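Course Handout 6: Sitting, Resting and Waiting in Shared Workspaces

Unit 3, Furniture and Room Use
Reading for this session: Seneviratne workbook, pages 166 to 180

This handout covers the seating part of the unit. The desk and standing-work part was handed out in April and is not repeated. Bring your tape measure and the survey sheet to class.

1. Why low seating gets its own session

Most rooms are planned around tables. The planner draws the table, puts chairs on each side and moves on. People who work in the room then spend a good share of the day somewhere else: on a bench by the wall, on a step, on a cushion on the floor. They sit there to sort cables, read a sheet, charge something, or wait for a machine to finish. These spots are rarely drawn on the plan, and they are often the worst lit and the hardest to get up from.

For this course, low seating means any seat with a top below 47 centimeters. That takes in most benches, floor cushions, mats and platforms.

2. Working from the lap

When there is no table in reach, the lap becomes the table. It is a poor one. It slopes, it moves when the person shifts, and it disappears when the person stands up. Small items end up between the legs or beside the hip. Both hands are often full, so anything else has to rest on the fabric of the trousers or on the seat.
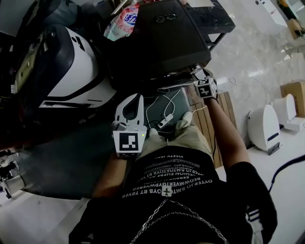 Cables are the usual problem. A loose cable on the lap slides toward the knees and over the edge, and the plug follows it. A seat that is wide enough to leave a hand's width free on each side gives the person a place to set things down. Slatted wood is fine for this with larger items. Small screws and caps fall through the gaps, so a shallow tray should be kept nearby.

3. Cushions and mats

A cushion changes the height of the seat and also how steady it is. In the Mastanach reading room the cushions were replaced with thicker ones, and the side shelves were then too low to use comfortably. Measure the seat with the cushion on it and a person sitting down.

Check these points on your survey:

Height of the seat, bare and with cushion
Depth from front edge to back
Whether the cushion slides on the surface under it
Where the nearest outlet is, and what a cable would cross to reach it
What the person can reach without standing

Dark covers hide dirt and also hide dark parts. If people handle small black pieces on the seat, choose a mid-tone cover.

4. Large equipment next to seats

Seats tend to collect near large equipment, as people like to stay close to what they are using. Leave room for the knees and for getting up. A person rising from a low seat leans well forward first, and the head and shoulders need that space. The Suvau plan in your packet shows a bench set too close to a cabinet. Mark where you would move it — there is more than one workable answer.

5. Survey exercise

Choose one low seat in the Grernitz building, other than the lobby benches. Fill in the survey sheet and make a plan sketch at 1:20. Show the seat, the nearest table, the outlets and the walking route. Hand in both sheets at the start of the next session, stapled, with the room number in the top right corner.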